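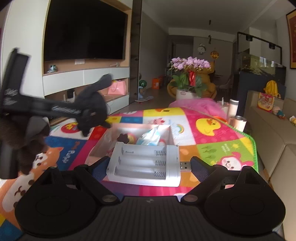
Budgeting for hand-held grippers: questions for Prapai Chareonsuk

2024-10-07

Prapai Chareonsuk plans equipment for Soserar, a small group that records manipulation data in occupied homes. Her first full budget for the program closed in September. It covered hand-held grippers, spare parts, storage and the hours needed to keep the units in working order. We spoke with her about how the order was put together and which lines she would change.

The starting point was the number of units. Soserar had planned for two grippers and ended up ordering 4. "The original plan assumed one in use and one charging," Chareonsuk said. "That works in a lab. In a home you have a fixed window, and if a unit fails its check at the door you need a replacement in the bag. With two operators, that gives you four."

Each gripper was quoted at 1,409 dollars, with fingers and one set of contact pads included. Mounting hardware, chargers and cases were separate lines. She advises buyers to ask for a quote broken out in this way even when the supplier prefers to sell a kit. Soserar received two bids, one from Skasuseo and one from Fesermont. The Fesermont bid was lower on the first page and higher once replacement linkages had been added.

"Compare them at twelve months," she said. "Take the unit price, then add the pads, the screws, the linkages, one set of bearings, and shipping for at least one repair in each direction. If the supplier can't give you a price for a linkage on its own, put down the price of a whole finger assembly, because you will end up buying it."

Pads were the line she underestimated. The textured pads wear at the tip first, and wear changes how small objects sit between the fingers. Soserar set aside 300 dollars for the first year and had used it before the year was half over. The revised figure is 900. Part of the increase pays for holding stock, so that both pads on a gripper are changed together. A new pad facing a worn one, she said, gives a grip that drifts to one side, and the drift is hard to spot in the recordings until someone compares sessions.

Surachet Khunthong maintains the units. His main request during planning was for fasteners that could be bought locally. "I asked for the thread size of every screw before we signed," he said. "One supplier sent a table the same day. The other sent a picture of a bag of screws." The table came from Skasuseo, and Soserar placed the order there.

Khunthong also asked for bench time to be entered as a cost. Each gripper is inspected after a home session: finger travel, play at the pivots, pad surface, housing caps, mounting points. The inspection takes twenty minutes if there is no fault. The first draft of the budget carried no hours for it, and the work was being done in the evening. It now has its own line under labor.

The choice of rooms affects the equipment list more than she expected. The group's early trials used a cleared table with a fixed set of objects. Home sessions take place on floors, among whatever the family keeps there, often with children and pets in the room. Light plastic items, soft toys and paper packaging all turn up in one session.

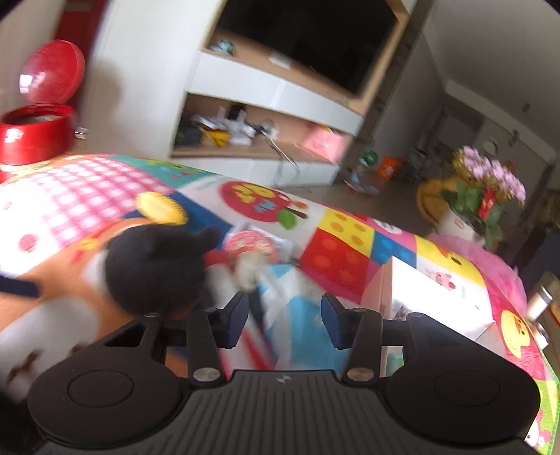
"A floor session is harder on the hardware than a table session," Chareonsuk said. "The operator is kneeling or bent over, the gripper is low, and it gets set down between tasks. You should assume contact with the floor. We budget housings as a wear part for floor work and as a durable part for table work."

Foam mats reduce impact damage but bring in lint and hair, which collect at the pivots. Khunthong cleans the linkages with a dry brush and does not oil them, on the advice of the supplier. A brush and a pack of wipes go in every case. They are cheap enough that they were left off the first order, and operators bought their own.

Fongchan Phuthong schedules the homes and was asked to review the plan before it was approved. Her comments dealt mostly with weight and setup time. Her limit is one case per operator, carried by hand, with no equipment that needs a second trip to the vehicle. "If it needs a stand, the stand counts," Phuthong said. "If it needs a power strip, the power strip counts. Families have agreed to let us into one room for a morning. I don't want half of that spent on cables."

Her review removed two items: a floor lamp and a larger monitor. It added a second charger for each case and a printed checklist covering small parts. The checklist is filled in before the operator leaves the home. Screws, caps and loose pads are counted back into the case, which matters most in homes with young children. Phuthong wanted the count written on paper and signed, and the cost of printing is charged to her own line.

Storage was handled poorly in the first version, according to Chareonsuk. The estimate was based on short clips. Continuous recording produces much larger files, and the group keeps two copies until a session has been checked. She now asks for a sample recording of full length from any supplier before she prices drives. The sample should be made in a cluttered room with people moving, since a still scene compresses well and gives a figure that is too low.

She has also changed how purchases are timed. The first four units arrived together, were put into service together and reached the end of their pads together. Future orders will be staggered, two units at a time, with the older pair moved to table work as the new pair comes in. Khunthong supports this. It gives him an older unit to strip for parts if a delivery is late.

Asked what a smaller group should buy first, Chareonsuk suggested two grippers, pads for a full year and one spare finger assembly. "Then run ten sessions before you spend anything else," she said. "Write down each thing that stopped a session and how long it stopped for. That list is your second order."

The warranty deserves a careful reading, she added. Soserar's covers manufacturing faults for a year and excludes wear at the pads and pivots. It also excludes any unit opened by the customer, with an exception for pad changes. She negotiated a further exception for linkage screws, which Khunthong tightens as part of the normal inspection. The supplier agreed to it in one email, and a copy of that email is kept with the purchase order.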